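Ticket: Intermittent packet loss, Titlow office, second floor
Status: Resolved
Opened by: Jussara Peixoto
Assigned to: Keir Urquhart
Priority: Medium

Reported problem

Calls drop for several seconds at a time in the two rooms at the north end. Wired and wireless clients are both affected. File transfers to the Flinis server stall and then resume. The rest of the floor is fine. First noticed in November, after the desks were moved.

Update 1 – Keir Urquhart

Ran a continuous ping from a wired laptop in the north room to the floor gateway. Loss comes in bursts, with round-trip times of up to 900 ms just before each one. Same test from the south room shows no loss. Both rooms have the same gateway and the same VLAN, so the fault is somewhere on the north access switch or its uplink.

Switch CPU and memory are normal. Port 12 (uplink) shows CRC errors, and the counter is still rising. Cleared the counters at 10:40 and will read them again after lunch.

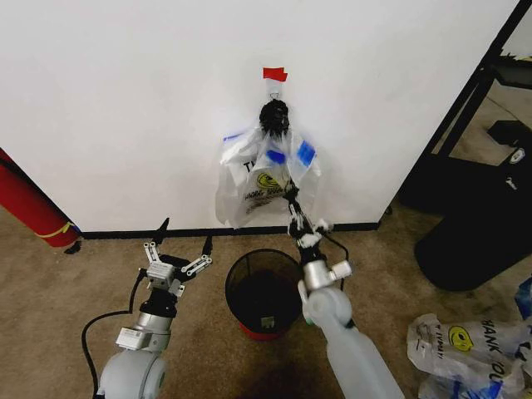

Update 2 – Keir Urquhart

Port 12 logged 600 CRC errors between 10:40 and 13:15. The interface did not go down in that time, which is why the monitoring page stayed green. Speed and duplex are set to auto at both ends and both ends report 1 Gbps full. Duplex mismatch ruled out.

Swapped the patch cable at the switch end. Errors continued. Moved the uplink to a spare port with the same configuration. Errors continued on the new port. The switch port is good. Moved the uplink back to 12.

Comment – Jussara Peixoto

Calls dropped twice while you were moving the cable, which I assume was expected. They dropped again at 14:30. Was that you too?

Comment – Keir Urquhart

The first two were me. 14:30 was the fault.

Update 3 – Ming-te Kwan

Picked up the cabinet end. The patch cable there tests clean. The horizontal run between the cabinet panel and the north wall jack does not: pair 3-6 fails on return loss, and the tester puts the trouble close to the jack. The other three pairs pass.

Took the faceplate off. The pair had been untwisted well past the termination point and one conductor was barely seated in the contact. It would hold a link at 1 Gbps and corrupt frames whenever the cable was disturbed. The slack behind the plate was also pushed into a tight bend. 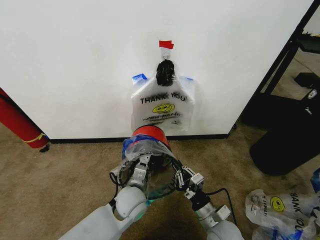
Cut back the damaged end, fitted a new jack, and kept the twist up to the contacts. Retested all four pairs – pass. Link back up at 15:50, counters cleared.

Update 4 – Keir Urquhart

Sent 2,000 pings from the north room at full frame size with no loss. Port 12 CRC counter at zero. Leaving the ticket open overnight.

Comment – Aurélien Royer

Can we get an alert for this? The Restutura site had the same symptom and we only found it by reading the counters by hand.

Comment – Keir Urquhart

Yes. Added a check on input errors for all uplink ports at Titlow. It warns on any sustained increase. I can copy the same template to Restutura if Brahim Ashour approves the change.

Update 5 – Keir Urquhart

Counter still at zero at 09:20. Jussara confirms no dropped calls this morning and the Flinis transfer completed. Closing.

Root cause: bad termination at the north wall jack, pair 3-6.
Fix: jack replaced, run retested.
Follow-up: uplink error check for Restutura, assigned to Brahim Ashour for approval.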